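The Night Ferry to Jaltuleo

Amanuel Fikre had never won a raffle in his life, and now he had two tickets to Jaltuleo! 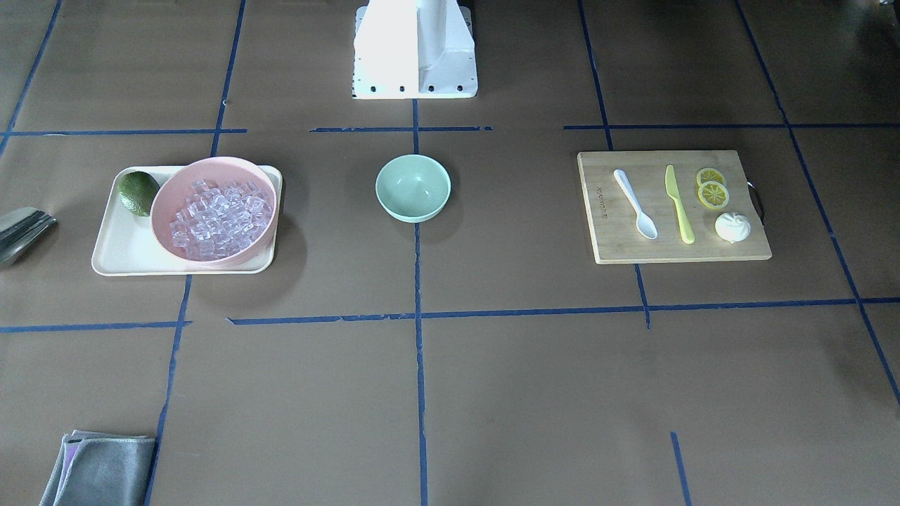
He ran all the way down Brirnolthorpe hill to tell Lorne Hiebert, who was shutting up the chip shop and smelled gloriously of vinegar. "The island?" said Lorne. "The one with the singing caves?" They leaned over the counter and planned the whole trip -- caves first, then beaches, and breakfast at least three times. Amanuel thought it was the finest plan he had ever heard.

The ferry left at 10 on Saturday night. Old Zacharias blew the horn, the gulls went up shrieking, and more than 50 people waved from the quay as if the pair of them were off to the moon.

"Listen," said Lorne, gripping the rail.

Far out across the black water, low and sweet, something had begun to sing.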